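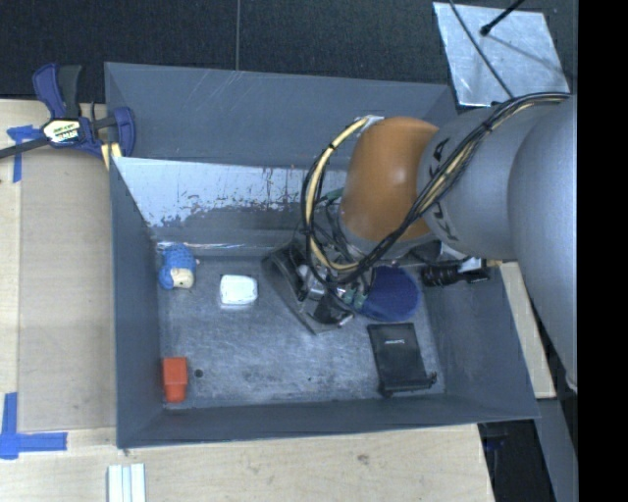
Peslow Rights Offering: Questions From Shareholders

What is being offered?
Each holder on the record date receives one subscription right per share. It takes 5 rights to buy one new share.

Do I have to take part?
No. Rights can be exercised, sold or left to expire. Expired rights have no value, and your percentage holding will fall.

Where do the rights trade?
On the same market as the common stock, under a separate ticker. Trading in the rights ends 3 business days before the offer closes in July.

Can I ask for extra shares?
Yes, if you exercise all of your basic rights. Extra requests are filled pro rata from unsubscribed shares.

What about fractions?
They are rounded down. No cash is paid for them.

My shares are held by a broker. Who do I contact?
Your broker, which may set an earlier cutoff. Registered holders send the form and payment to Masri, the subscription agent.

Can I cancel?
No. An exercise is final once received.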